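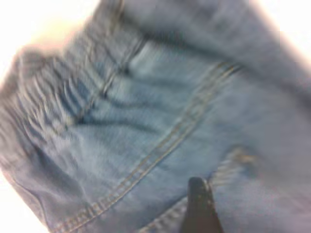

*Last edited in January*

## Jeans seam goes wavy after washing, how do I fold them flat?

**Pushpa Tiwari**

Hi all! I have a pile of light blue jeans with that tan double stitching, and the long seam always ends up ridged and kind of twisted, so when I fold them the legs bunch up and the stack leans over. I'm in a tiny apartment in Stomville and have one shelf for all of them. Do I have to iron every pair? (Please say no.) My washer spins at 1,000, if that matters.

**Şükran Kocabaş**

No ironing, promise! Drop the spin to 600 and take them out right away. Hold each leg by the hem and the waist and give the seam a good tug while it's still damp, then hang them by the waistband. When they're dry, lay one leg on the other so the thick seams sit next to each other and don't stack up, smooth from the waist down, and fold in thirds. I do mine on the bed and it takes me one radio song per pair. If a leg was cut crooked it'll always twist a little, just fold it where it wants to go.

**Altomgate**

i just roll mine and stand them in a bin

**Pushpa Tiwari**

Tried the damp tug on two pairs and they're so much flatter, thank you! My washer skips from 700 to 400 so I left it on 700. Might roll the old ones.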